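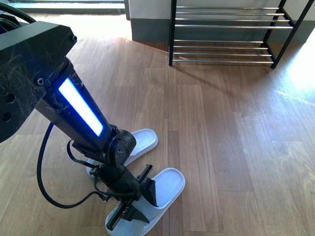
Ticket: Confirmation emails are sent twice, and some with wrong hour
Opened by: Ionuț Ilie
Product: Gerkow Booking, hosted version
Priority: Normal
Status: Waiting for customer

Ionuț Ilie, 09:12
Good morning. We use Gerkow for the reservations of our guesthouse in Ploltance. After the update in April, each guest receives the confirmation email two times. The first email has the correct arrival hour. The second one comes 14 minutes later and shows the hour moved back by one. Guests call us to ask which is the good one.

What I checked until now:
The time zone in Settings – General is correct.
The guest is only once in the guest list.
The outgoing mail log shows 169 messages for last month, and I can see pairs with the same booking number.
I cleared the browser cache, no change.

Gerkow Support, 10:40
Hello Ionuț, thank you for the clear report. Do you have any calendar connection turned on? Please look in Settings – Connections and send us the names you find there.

Ionuț Ilie, 11:05
There are two. One is "Haletti Calendar", which we use every day. The other is "Hodoroagă old", made by my colleague when we tested the system. I thought it was deleted, but it is still marked Active. Its time zone field is empty.

Gerkow Support, 11:31
An active connection can send its own confirmation, and with an empty time zone it uses UTC+1. Please set "Hodoroagă old" to Paused, do not delete it yet, and make one test booking.

Ionuț Ilie, 12:20
I paused it and made test booking number 400. One email came, with the correct hour. I waited half an hour and the second did not come.

One problem remains. 74 future bookings still have the label "Hodoroagă old" in the Source column. If I delete the connection, do I lose these bookings? I would not like to enter them again by hand – many have notes about late arrival and child beds.

Gerkow Support, 14:02
The bookings stay, but the reminder emails linked to that source will be cancelled. Please use Tools – Change source first and move them to Haletti Calendar. After this you can delete the old connection. Write us here when it is done.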